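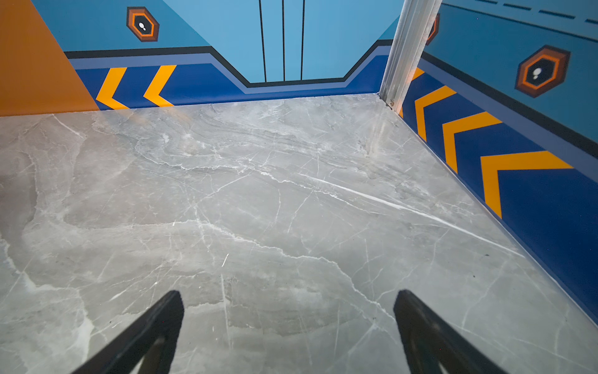
Grey marble-pattern floor, white veining.

Home > Renting > Moving out > Bond

Browse Ask Topics Members Log in

Agent wants $419 off the bond for "floor and general clean", do I have to cop it?

Tolera Sisay, Valdale

Moved out of a two bedder in Zollville just over a fortnight ago. Lived there nearly 7 years, never late with rent. Final inspection done without me, was told I didn't need to be there. Now I get an email, one paragraph, no photos, saying they want $419 out of the bond. Breakdown is "floor clean and reseal, oven, rangehood filter, cobwebs". That's it. No quote attached, no invoice.

Oven I'll admit was not my best work. I did it at eleven at night with the removalist coming at six. But the floors I mopped twice. They're the marble look sort and I have no idea if it's real stone or tile or what, nothing in the lease says. Never been told to seal anything. Entry condition report just says "floors: good, minor wear". There was already a dull bit by the laundry door when I moved in, I remember because I asked the old agent about it and she said all good love, it's been like that for years.

Couple of things I want to know:

Do they have to show me an invoice or can they just name a number?
Does 7 years of walking on a floor count as wear and tear?
If I offer to pay for the oven only, does that look like I'm admitting to the rest?

I've still got the keys receipt and my copy of the entry report, plus 137 photos on my old phone but most of them are of the cat and not sorted. Have not signed the bond form. The agent is pushing me to sign it "so we can finalise". New place is in Valdale and I had to borrow for that bond so I'd really like this one back.

Also, if it matters, the agency changed hands while I was there. The woman who did my entry report is long gone.

Thanks in advance, sorry for the ramble

Ibsa Degefa

Don't sign it. Do not sign a form with their figure on it. And never sign a blank one either, seen people do that.

Rules differ state to state so ring your tenants' advice line, it's free, but the general shape of it is pretty similar wherever you are:

They're claiming the money so they need to back it up. Ask in writing (email, not phone) for the exit condition report, dated photos, and an invoice or at least a written quote for each item, split out. One lump for four jobs is useless to you. Give them a date to reply by. Keep it boring and polite, someone else may be reading it later.

Wear and tear: yes, ordinary use over that many years should count for a lot. What they can normally ask is that you leave it reasonably clean and in much the same condition as at the start, allowing for fair wear. Dirt is one thing. A finish that's gone dull from people living on it is another. Resealing sounds like upkeep to me, and upkeep is generally the landlord's problem unless you spilled something nasty on it or used the wrong cleaner. Did you? Vinegar is the usual one. It can etch real marble, so if it is stone and you used vinegar then have a think before you write that email. If it's porcelain or vinyl with a marble print there's probably nothing to reseal in the first place and I'd be asking what exactly they're paying for. So ask them what the floor is made of!! They should know if they're quoting to seal it.

The dull bit by the laundry, go through the photos now. Even a cat photo will do if the floor's behind it and the phone has kept the date. Put the good ones in their own folder and back it up.

On the oven, you can offer without admitting anything else. Something like:

"I agree to a deduction for the oven clean only, on receipt of an invoice. I do not agree to the remaining items and ask that the rest of the bond be released."

I paid $90 for an oven and rangehood when I left my unit in Perport, that was one bloke and a couple of hours. Might be dearer where you are. Gives you something to compare against though.

If they won't budge you can usually lodge your own claim with the bond authority without the agent's signature. Then it's on them to dispute it, and there's a time limit. Have a look at the limit today, not next week. In my case the agent went quiet and the money just turned up in my account.

Cobwebs, lol. They'll drop the cobwebs.

Gashaw

had the same with carpet. told them id see them at tribunal and they folded. dont be scared of it, its basicly a desk and a jug of water

Tolera Sisay

Thanks both. No vinegar, just the floor stuff from the supermarket, the lavender one. Emailed them this morning asking for the invoice and the exit report and what the floor is. Found a photo of the laundry doorway from my first January there with the dull patch in it, half covered by a beanbag but you can see it. Advice line had me on hold for ages so will try again Monday first thing. Will post what they say.

Ibsa Degefa

Good find. Email yourself a copy of it tonite in case the phone carks it.

Contact us | House rules | Copyright the members | Back to top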